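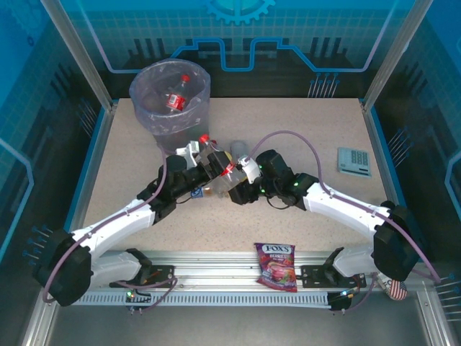
Owino commented on the last version of this guide that I should put the cable check before the power step, and that two people in the Dallden workshop had skipped it completely. Fair enough! So it's step 1 now.

Setting up the Pledex arms for bottle sorting

1. With the power off, swing each arm by hand through its full reach and watch the cable. I leave 4 inches of slack at the elbow (I started with 2 and regretted it). 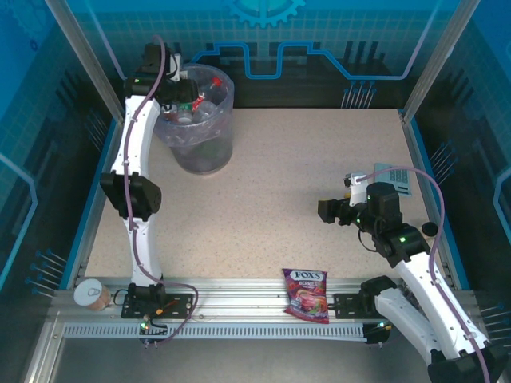
2. Tighten the base bolts again after the first run. Mine always loosen a little.

3. Power up one arm, let it home, then do the other.

CAUTION: Keep your hands out until both arms have stopped. They move faster than you'd think!

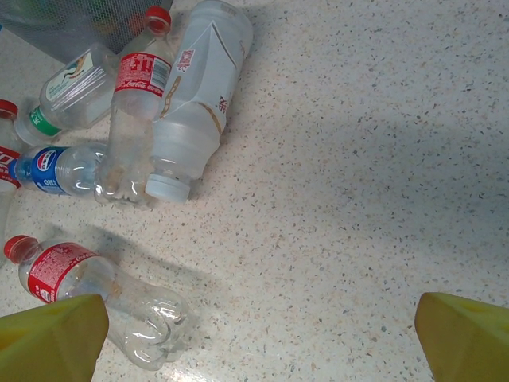
4. Teach the grip next. I start with one bottle and the fingers open all the way, then work up to a messy heap. Bottles lying across each other, like the Pepsi one running under the Coca-Cola one, are where I slow the approach down to 11 on the Ament controller.
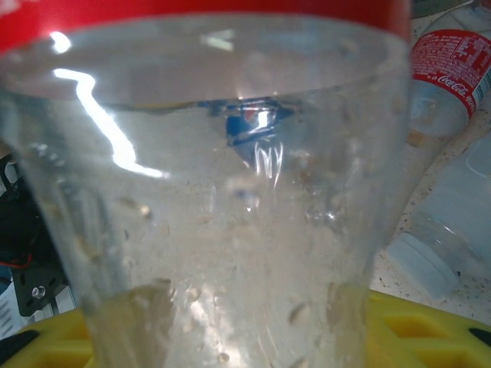
NOTE: Save the grip before you touch anything else, or you'll be teaching it again.

5. Turn the wrist 90 degrees and repeat step 4.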